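Every August my feed fills up with people telling me to cancel the gym, buy one app, and get "functional" in 30 days. I read the fine print on one of them so you don't have to. Short thread.

The app is called Vurik. The pitch is that six minutes a day beats an hour of exercise. Six minutes of what? Depends which page you're on. The home page says "movement." The FAQ says "guided effort." The refund policy says "content."

There's a chart on the sales page with a line going up. No label on the side, none along the bottom. I wrote to support asking what the line was. They wrote back that it showed "member progress." Progress in what? Still waiting on that one.

They also say 91 percent of users "feel a difference." I'd feel a difference too if I'd just paid for something. Feeling a difference is a very low bar. I feel a difference after lunch.

And who got asked? A footnote in light gray says the survey went to people who finished the program. So everyone who quit in the first week, and I'd bet that's most people, never got a say.

How many finished? 369. Out of how many who signed up? Doesn't say. I looked on every page I could find, including the one for "partners." 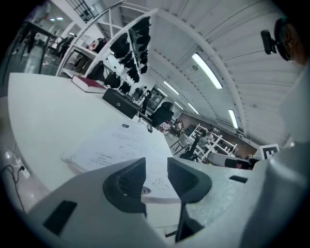
Back to it. Someone replied that Clandska did the same thing with their sleep course and it "worked for my sister." Glad she's sleeping. But she also quit coffee that month, you said so yourself two replies down. I'd start with the coffee.

Price next. It's listed as a monthly number, but you can't pay monthly. You pay for the year up front and they do the division for you. Bunda used to do this with their meal plans and people yelled until they changed the page. Now everybody's doing it again and I guess we're all too tired to yell.

"But the trial is free." The trial asks for a card. The cancel button is under Account, then Plan, then Manage, then a quiz about your goals. It took me almost 30 minutes, and I was looking for it on purpose.

To be fair, the exercises look fine. Squats, planks, some stretching. They're also in any library book on the subject, and the library won't ask me to rate my motivation before I leave.

If you like it and you use it, keep using it. I'm not coming for your squats. I'd just like to see the number of people who started printed next to the number who finished, same size type.

Couple of you asked if I'll do Tạ next. Maybe. Their page has no chart at all, so they're already ahead. Send me the fine print if you've got it, I can only find the version on their phone site and half of it won't scroll.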